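Pirkley bench cell

The Pirkley bench cell is a small robot work cell put together in a shared workshop, along with the simulated copy used to plan and test it. It belongs to the class of hobby and community builds sometimes called drawer rigs – one arm, one table, one thing with a handle. Work began in February, on the simulated side first. Article last checked 2022-09-19.

Name and origin

Named after Pirkley, the workshop where it is being built. Earlier notes call it the Mwakalinga layout, after the table plan it borrows from. The two names are used loosely and mean the same cell. A second group, at Sundach, keeps its own copy with a different drawer unit; not covered here.

Layout

One arm, fixed beside a wooden table. Two-finger gripper on the wrist. To one side, a dark drawer unit with a cream cabinet on top. Walls behind are plain grey. Nothing else in the model – early versions had shelving and a stool, both taken out as they slowed the drawing down.

The main job is opening and closing a drawer. Cabinet door second, and harder, as the handle is upright and the fingers have to come in sideways.

Simulated copy

Built before any wood was cut. Drawn in Posilora, a free scene editor kept up by workshop members, which handles the joints, the contact and the lighting in one file. The drawer slides are modelled as simple rails with a bit of drag. Three views of the model:

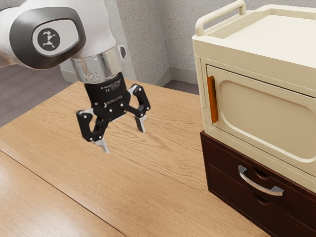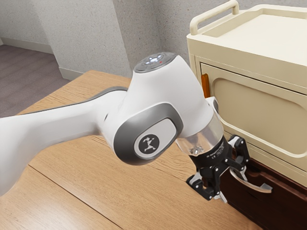
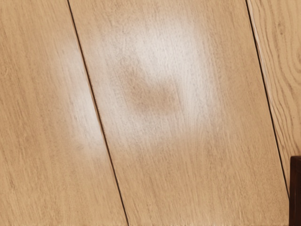
Drag on the rails was set by hand and changed 11 times before the drawer stopped creeping open by itself. Finger force is capped low in the model and will be capped lower on the bench. The cap is stored with the scene, not with the arm settings, which has caught people out when copying files accross.

Approach and grip

The usual routine has four stages: hover, line up, close, pull. Hover height is set above the table, never above the drawer, so that a moved cabinet doesn't throw off the first stage. Lining up is the slow part. The wrist turns up to 90 degrees depending on which handle is wanted, and the fingers have to clear the tabletop while doing it.

Pull is a straight line. Curved pulls were tried and dropped. For the door a curve is needed, and this is still unfinished.

Known faults

Reflections on the tabletop. Bright patches confuse the handle finder, worst when the light is low and behind the table. A duller finish in the model helps, but then it no longer matches the planned oiled top.

Gripper tips sink slightly into the wood if the time step is too long. Fix: shorter step, slower run.

Drawer sometimes counted as shut when it is 6 mm open. Threshold to be changed.

Bench version

Table frame done, top not yet glued. Drawer unit second-hand, to be fitted with new slides. Wiring plan exists in draft only. The arm mount was drawn for thicker board than the workshop had in, so the bolts are now too long and spacers are on order.

See also: Drawer rig; Mwakalinga layout; Posilora (scene editor); Sundach cell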